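Sorting by Hand, Washing by Batch: How Small Repair Shops Handle Mixed Parts
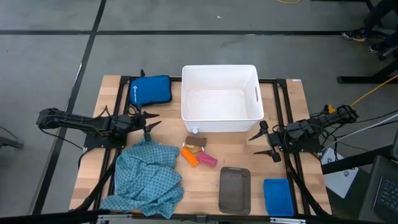 A white plastic bin on a butcher-block style tabletop, with a zippered pouch to its left.

Most of the cost of a repair sits in the minutes between opening the case and finding the right screw. Shops that service small appliances have known this for decades and have mostly dealt with it through habit: a magnet dish, a muffin tin, a strip of masking tape with notes in pencil. The larger independents have now begun to treat parts handling as a process with its own numbers.

Grerby, a service depot that takes in coffee grinders, stand mixers and countertop fans, logged 3,489 jobs over its last fiscal year. Each ticket carried separate time entries for diagnosis, teardown, parts location, reassembly and test. Parts location was expected to be the smallest entry. On jobs with more than one reused fastener type, it was larger than diagnosis.

The depot changed two things. Fasteners now leave the machine in the order of removal and go into a numbered tray, with one cell per step. Housings, knobs and trim go into an open bin that stays with the ticket until the unit is closed. Nothing is cleaned until teardown is complete. Cleaning as you go had been standard practice, and it was the main source of lost parts, as each trip to the sink split the set.

Bin geometry matters more than the trade usually admits. A deep bin with steep walls holds more per square foot of bench, but small parts settle under large ones and have to be dug out. A shallow bin keeps everything in view and takes up room the technician needs for the chassis. Sloped inner walls are a fair compromise. Parts slide toward the center and the hand can follow the wall down without catching on a corner. Light-colored plastic is preferred for dark screws and springs. For bright zinc hardware the reverse applies, and a dark mat in the bottom solves it.

Bench surfaces are a matter of ongoing argument. Edge-grain wood is quiet, forgiving to dropped parts and easy to resurface. It also absorbs oil and will hold a metal chip that later scratches a painted housing. Laminate wipes clean but lets small parts bounce and roll. Rubber matting over wood is the usual answer, trimmed so the front few inches stay bare for writing.

Labeling is the weaker half of most systems. Fostus, which supplies ticketing software to repair counters, prints a 9-digit job code meant to be fixed to the bin. Arkance uses a shorter code and a color band for the week of intake. Either works if the label travels with the container. Problems start when a label is put on the lid, and lids are interchangeable.

Washing is done by batch at Grerby, at 58 degrees Celsius, with plastic and metal in separate mesh baskets. Printed trim is wiped by hand and skips the bath. Gaskets are replaced on every job, whatever their condition, and the old one is kept in the bin for comparison until the unit passes test.

The same approach is being tried at Flores, a smaller shop with 2 benches and no wash room. Its trays are cut from foam board, and its bins are ordinary household storage. Teardown times there have not changed. Reassembly is shorter, and the jar of leftover screws by the register has stopped filling. The shop plans to review its tickets again in December, after the stand mixer season starts.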